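**Small parts keep wandering across my wood workbench. How do you lay things out?**

Posted by Muthoni Odera

I do small craft repairs on a light wood table in the spare room. Scissors, tape, glue gun and little plastic bits all end up in the middle, and by Thursday I can't find a clear spot to work. I don't want to buy a cabinet. Does anyone have a layout that holds up over a few weeks?

---

**Nighat Janjua**

Keep the back edge for tools you reach for and the middle for the job. Loose bits go in a cup at the back. Scissors lie next to the cup, and tape stands on its rim so you can grab it. The glue gun is the one thing I let stay in the work area, over to one side. Anything long gets handled on its own with the small pieces moved away first.

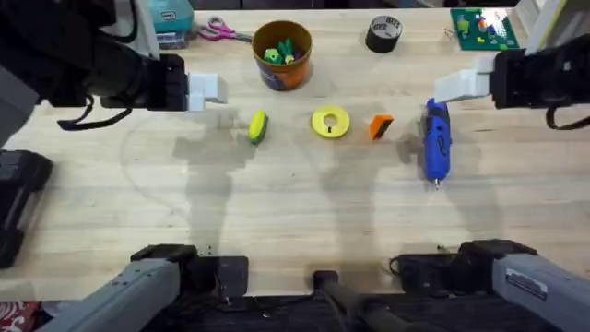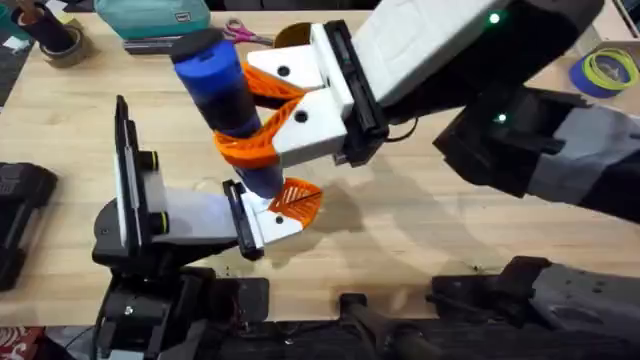 *First picture: cup and scissors along the back, glue gun on the right. Second: the blue cylinder with the black cap.*

If the cup gets full, sort it before you add a second one. I had four cups at one point and couldn't find anything in any of them.

---

**Armindo Calado**

get a bigger table

---

**Amirhossein Parsa**

I agree with Nighat about the back edge. I'd add a shallow tray for the pieces of whatever you are fixing, so you can lift the whole job off the table when you need the space. An old baking sheet works. Mine is a Losden one with a bent corner and it has been fine since May. If you use hot glue, put a silicone mat under the nozzle. Dried glue is hard to get off bare wood without taking some finish with it.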